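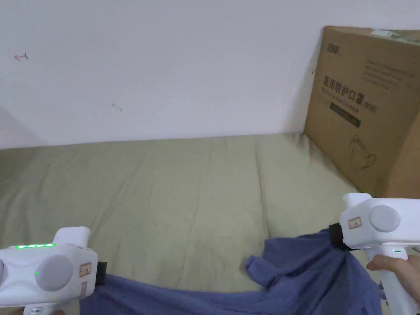 Bed sheets are the flat or fitted cloths we sleep on, and I've been reading up on them for longer than I'd like to admit. The word covers a fair bit, from linen to jersey, which is plain T-shirt knit. A blue-grey tee laid across a sage-green bed is a decent colour test too, if you're choosing a set to go with it!

My favourite source is Ditte Oddsson's little history, Prillmont, which traces 90 household linen lists (she's very fond of mending notes, and so am I). 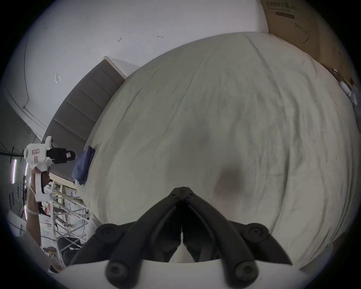

A wrinkled pale sheet on a large bed.

Percale is the crisp, plain weave. Sateen floats its threads over the top, so it feels slicker – lovely in winter, a bit much in August. Thread count gets all the attention, but once you're up near 700 the plies are often being counted separately. 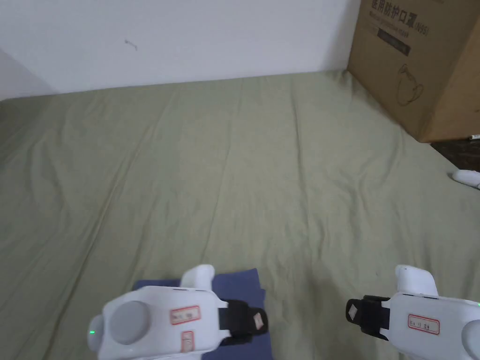
Sage-green sheet with soft creases.

Fitted sheets came later and I still can't fold one. Hortensia Cusi's method starts with tucking 2 corners into each other, then the other pair over the top. Mine ends up a lump in the cupboard regardless.
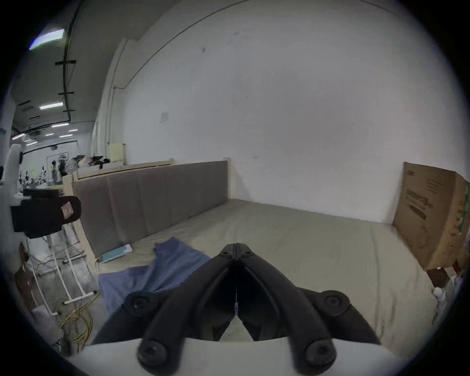 Deep mattresses need deeper pockets, so measure yours before you buy, topper and all. Flat sheets are more forgiving – my nan used nothing else, hospital corners every time.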